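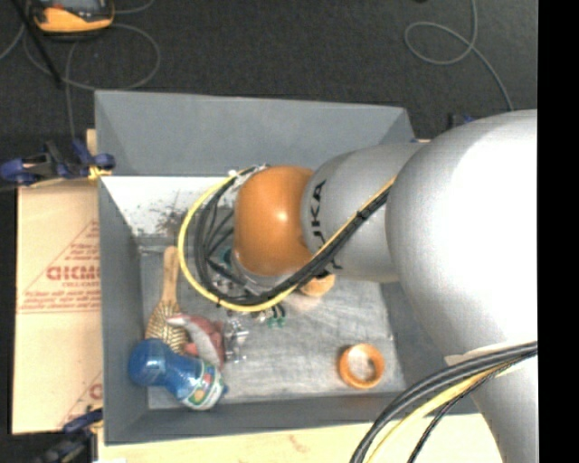
Gray bin, picking side.

The May clear-out starts soon.

**The bin itself**

Plain gray sides, open top. Far wall slants, which is the bit everyone asks about. Makes it easier to reach stuff that slides to the back. Near wall is low. No labels on the inside please, they peel and then we're picking bits of sticker out of the orders.

**What goes in**

Small stock only. Truston hinges, Vustex sleeves, the loose Trerker bits that never had a proper home. Limit is 200 pieces a bin, doesn't matter how small they are. Anything in a long box goes to the Seppälä shelves instead, and yes that includes the short long boxes.

**How we sort**

- Tip gently, dont pour
- Mixed bags get opened over the bench first
- Odd ones in the tray by the door
- Bin goes back the same way round, slanted side away from you

Sidra Lodhi has the list. 668 lines on it at last check, and 21 of those still say "misc" - if you know what any of them are, write it on the sheet. Pencil is fine.

**Cables**

Yellow one and the black bundle loop round on the left, over the bin. Thicker ones hang down at the lower right. Keep sleeves and lanyards well clear of both lots. Same goes for bag straps.

**Cleaning**

Gray shows dust worse than you'd think. Damp cloth, then a dry one, corners last. Not the blue spray, it leaves a film and the Vustex sleeves stick to it. Spare cloths are under the bench, left side, behind the tape.

Questions to Sidra before lunch or Nusrat after. If the sheet is full start a new one and clip it behind teh old one. Shelves get there own page later.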